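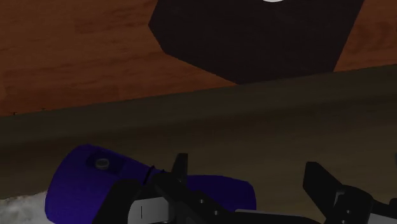 Wrist view from the sim, table edge at the back, purple object at the fingers.

2018-08-10, shared workshop, arm bench

Ok, catching up on notes before I forget which setting did what. The real arm is in pieces (wrist joint is off, waiting on a bearing) so this whole stretch has been sim work, and I have to say I'm enjoying it more than I thought I would! No crashing the gripper into the bench, no hunting under the shelves for a screw that rolled away.

Where we are: the Koto model of the gripper is loaded, both fingers move, and the wrist camera is finally looking where I want it to. I had it pitched too far down before and all I ever got was a screen full of black housing. Now the fingers sit along the bottom and there's still enough of the table in the back to tell which way the arm is facing. The housing still takes up a lot of room down there. I could move the camera mount out a bit, but then it won't match the real bracket, and matching the real bracket is the point of all this, so it stays.

The purple thing is my test object. It's round and smooth, which makes it a nasty one for flat fingers, and that's why I picked it. In the still at the top the left finger is up against the purple in the view and the right one is standing clear over the grey. The rounded end sits between them. From that one angle I can't tell if the finger is touching or just in front of it, so don't read anything into it - check the contact log instead.

Grip runs so far: 20 tries with the stock finger friction, 12 of them held through the lift. Not great, not awful. Then I bumped the friction up and got 19 out of 20, and was very pleased with myself for as long as it took Vaughn to walk over and ask what real rubber that number was supposed to be. Fair. I put it back. If we want that kind of grip we have to find pads that have it, and Vaughn thinks the Ranier sheet we have in the drawer might get us partway there. I'm cutting 2 pads from it once the wrist is back together.

Things I changed, in no special order:

Finger closing speed is down to half. It was batting the object away before the second finger got there.

Collision shape on the purple object is now the full mesh. It was a plain box before (my fault, left over from the first import) and the fingers were stopping short on thin air. Runs a bit slower now, I can live with it.

Olive strip along the table edge: the color is still wrong. I wanted it darker. The material file says one thing and the renderer does another. Skipping it for now.

Two tiny dark specks on the left where the wood meets that olive strip. I don't remember putting anything there. Could be stray bits of geometry. Need to zoom in and click on them and see what they're called.

The table pose gets saved with the project now, so if you open it on the Vultbridge machine you should get the same layout as me. Please don't save over it! Make a copy with your name on it. The Greenberg copy is the one with the old camera angle, leave that one alone too, Vaughn still uses it for reach checks.

Still open: the gripper opens a hair wider in the sim than the real one did when I measured it in November. I wrote that number on a piece of tape on the side of the base and the tape is gone. So I need to measure again, and put it in here this time.

Next up is the same runs with the object turned end on to the fingers, stock friction, slow close. Then the bearing, if it shows up.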